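**Unit 5: Looking after the two-arm bench cell**

Handout for the maintenance practical. Read it before you come to the lab. Group leader: Iman Benjelloun.

**Before power-on**

- Clear anything tall from the middle of the table.
- Follow each black cable by hand from the wrist to the floor. A loop at the wrist must be long enough for a full turn of the last joint and short enough not to catch on the table edge.
- Check that both wrist camera housings are tight. If one moves under light finger pressure, stop and tell Kenza Amrani. Do not tighten it yourself, as the camera will then need calibrating again.

**Grippers**

Wipe the inner faces of the fingers with a dry lint-free cloth. Look for worn ridges and for residue left by the test objects. Open and close each gripper 15 times with nothing between the fingers and listen for clicking. Log the result on the Lavero sheet, left arm first.

**Test grips**

Two clear plastic objects are used, because they show up camera and force faults sooner than a cardboard box does. For the jar, both arms hold it clear of the table. For the glass, one gripper goes to the stem with its fingers open, and you check the gap on each side before closing. 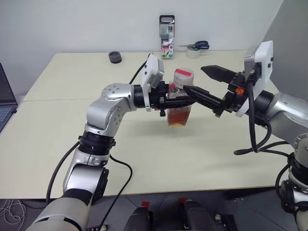
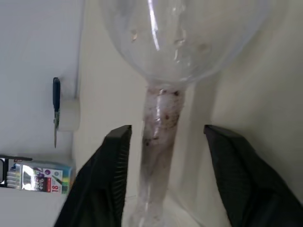
Culen, 2024-04-18

The grip force limit for the stem is set at 40 per cent. Leave it there. If the glass tips as the fingers close, the gripper is off centre, and more force will make it worse. Back off, correct the wrist position in small steps and try again.

For the jar, bring in the left arm first, then the right. Lift slowly. Liquid moves when the arms stop, and the force reading takes a moment to settle. Wait for it before you write anything down.

**Faults to report**

- Fingers closing unevenly
- Picture from a wrist camera freezing or dropping out
- Any joint that took more than 14 seconds to reach home

Reports go to Mohcine Samir. Spare finger pads are in the Van der Linden drawer, and you sign for them. The full service, with the joint covers off, is in October and is not part of this unit.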